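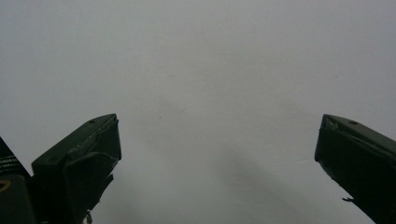
Gray, and more gray. Fiction by Josefina Cabral.

The fog came into Lillcombe before breakfast and stayed. Siiri Aaltonen opened the ferry office at 9 and turned on the radio. The boat from Hutby was holding at the dock.

Onni Huttunen was already on the bench with his suitcase between his feet.

"No boat," she said.

"I heard."

He had sold the house in March. It went to a couple who wanted it for summers. The 400 he still owed on the roof he had paid that morning, in cash, in an envelope under the roofer's door.

"You could go back and wait at home," she said, and then remembered.

She made coffee and gave him the cup without the chip. He asked after her mother. She said her mother was the same. They had gone to school together, 11 years in the same rooms, and once he had walked her back from a dance and talked about engines the whole way.

"Is your sister meeting you?"

"She thinks I'm coming tomorrow," he said. "I wanted a day to myself over there — to get used to it."

A horn sounded out on the water, low and long. Siiri went to the window and couldn't see the end of the pier.

"Hutby's let her go," she said.

Onni stood up, looked at his suitcase, and sat down again. She filled his cup.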